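4 min read

How I Give a Gripper Its Check-Up

You know how you brush your teeth before bed? Well, I look after a gripper called Beltutero, and it gets a check-up too! A gripper is a hand for picking things up. Yours has four fingers and a thumb, but Beltutero gets by with 2 fingers that close toward each other, a bit like a crab's claw.

First I make sure it's switched off and can't move. (I do this every single time, even when I'm in a hurry for lunch.) Then I wipe the fingers with a soft cloth. Dust is sneaky stuff. If it builds up on the part that does the holding, things start to slide, and then you hear a clonk and something rolls under the desk.

Next come the ridges. Run your thumbnail along the edge of a coin and you'll feel tiny bumps. Beltutero has some ridges too, low down on its dark green fingers, and I go over them with an old toothbrush. Not one I'm still using!

After that I check the screws. All that opening and closing can shake them loose, a little at a time. I turn each one gently until it stops, and no more, or I could crack the plastic.

Last of all I open the fingers wide over a clean white table and look at them carefully. Do they match? Is one leaning over more than its partner? I keep a notebook for this, and the last page says 2,667 squeezes since I put on new fingers. The old pair only made it to 1,264 before one of them split, and I was so cross, because I'd skipped the screws that month.

Then I switch it back on and let it close very, very slowly while I watch.
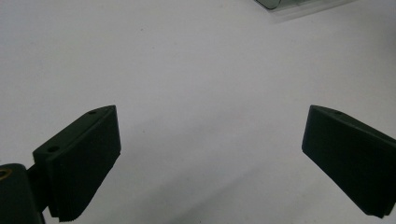
Nadège Besnard: My daughter wants to know if you ever have to change one finger by itself, or if they always get swapped as a pair. She thinks a new one and an old one wouldn't squeeze the same.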